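Sturna bottling line: report on automation at the Driltberg site
Hamish Yule and Innes Forsyth, March 2019

3. What changed for the packers

Driltberg fills and packs bottled water for shops and offices in the area. Until the Sturna project began, the last part of the job was done by hand. A packer lifted each bottle off the table, checked the cap and label, and put it in a crate. On a normal shift one person handled 2145 bottles.

The firm now wants an arm to do the lifting. The checking stays with the packers, who will also refill the crates and restart the arm when it stops. We spent 17 days on site and spoke to staff on both shifts. The trials use one bottle at a time on a pine table, with the emergency stop kept beside the base of the arm.

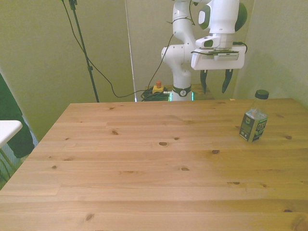
Jeanine Verstraete told us that her wrists would be glad of it but that she did not want to spend eight hours watching a machine. She asked who would be blamed if a bad cap got through, and whether the checkers would keep the packers' rate of pay. We put both questions to the site manager, Lewis Aitken. He said the rate would stay the same until June and would then be looked at again.

Training was the other main worry. Two people have been shown how to restart the arm. The rest have read a sheet of instructions, and several said they would be nervous about using it alone on the late shift.

We recommend that all packers are trained before the arm goes on to the line, and that checking and crate work are swapped every two hours. The interview questions are in Appendix B.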